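February
By the Norkell Letter staff

Every winter somebody promises me a robot that will clear the dinner table. This year it was Bisurach, whose brochure says its two-armed helper is "ready for the home." I have read the brochure twice and still don't know whose home they mean. Mine has a dog, a wobbly table and a drawer that only opens if you lift it.

My doubts start with cups. A child of four can pick one up, turn it over and put it down while talking about something else. For a machine, that means finding a shiny curved thing, closing on it without knocking it over and letting go at the right moment. Doing it once is a demo. I'd want to see it done 200 times with someone's elbow in the way.
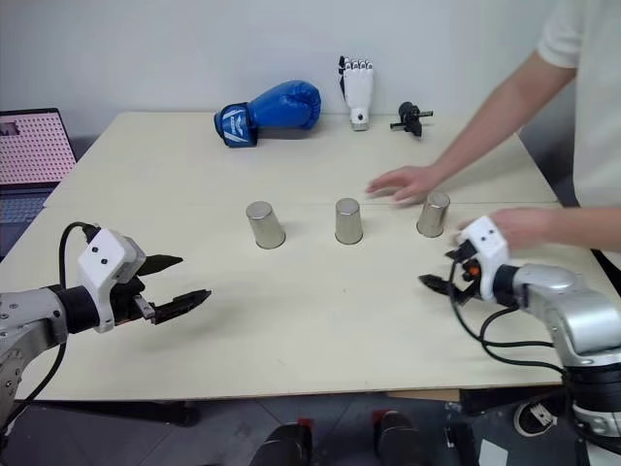
Three upturned metal cups, two grippers and a pair of human hands at the same table.

Grukus, a rival outfit, quotes 131 clean grasps in a row. Fine, but on which table, and who set the cups out? The sales sheet doesn't say. A shop floor may be kinder, with the same part arriving in the same spot all day, and I'd believe a claim about that sooner.

The asking price is 3000 a month. For that I'll keep washing up, which takes me 19 minutes on a bad night, and look at the brochure again next winter.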